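Bench notebook, Lendov room, August

Started at 2 with a cup of tea and good intentions, the plan being to sort out the table properly before the next lot of bits arrives from Bugti. I do love this speckled surface, but it is a devil for hiding things. Drop a crumb or a short end of thread on it and you can stare straight at it for a good while (ask me how I know!).
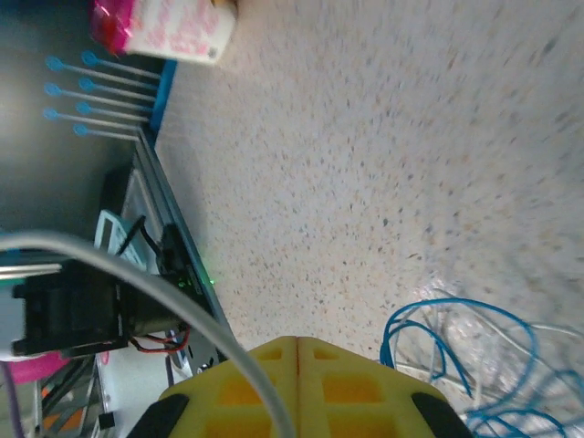

So I've taken to running the flat of my hand across it first, slowly, left to right, and then going over it with the soft cloth. Gutano's spray is fine but leaves a bit of a bloom, and plain warm water does just as well. The bottle says 598 ml and I reckon it will see us all out.

Baskets next. I've been round the houses on these and have come back to having them along the back, the two white ones and then the green mesh one at the right-hand end, which leaves the middle clear for whatever is being worked on. The blue and white string still needs a home. I'd like it in the green basket, but it does catch in mesh, so perhaps one of the white ones after all. 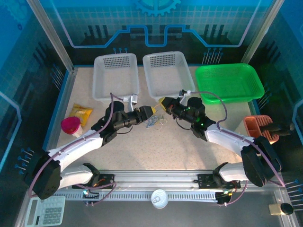
Page last changed: August, 16:01 (revision 100)

The cup with the magenta lid can stay on the left, along with the yellow snack packet, and the orange-red rack keeps its place on the right. If anyone moves the calculator, please put it back at the left-hand corner, as I reach for it there without looking.

Still to do: ask Busari about a second rack, find a lidded tub for the string, new cloths.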